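4.2 Wrist-view gating in Hirkance

Planning in Hirkance runs in simulation on the kitchen scene, with a camera view at the gripper and a wider view over the torso. The grasp monitor reads the gripper view only. For a held utensil it compares the colour of the handle and bowl with the counter behind. 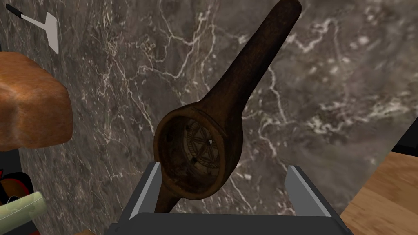

4.2.1 Held-object pose

A dark spoon over dark veined marble is a hard case for the segmenter. We fit the bowl rim first, as its lighter edge is the most stable cue, then extend the axis along the handle. The fit uses 420 points and is repeated every three control steps. 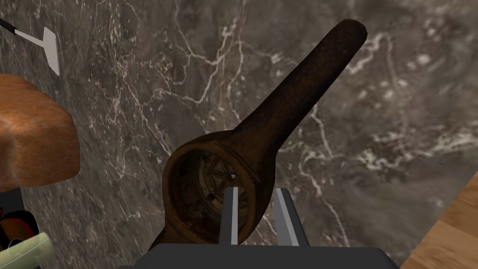

Figure 3. Wooden spoon at the gripper, with the full handle in view.

When the fit fails, the planner keeps the last pose for 18 steps — long enough to cover most brief occlusions — and then asks for a new view. 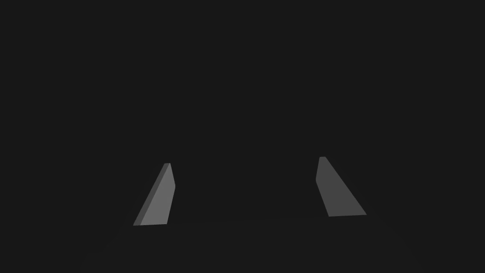

Frames with too little texture are scored as unknown and never as free space. Koller and Riedl (April release) treated both the same way, and nearly 23 per cent of their replans came from that choice. Torso tilt is handled separately, by rotating the map into the gravity frame before any collision check.

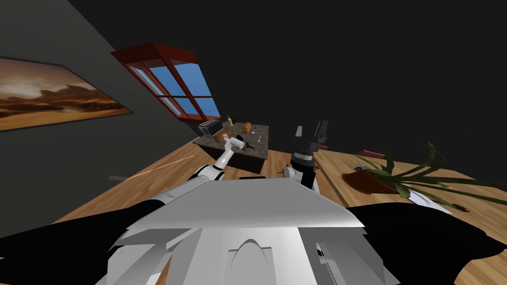 The arm planner then works on the corrected map. We left its joint limits and cost weights at the Lomau defaults.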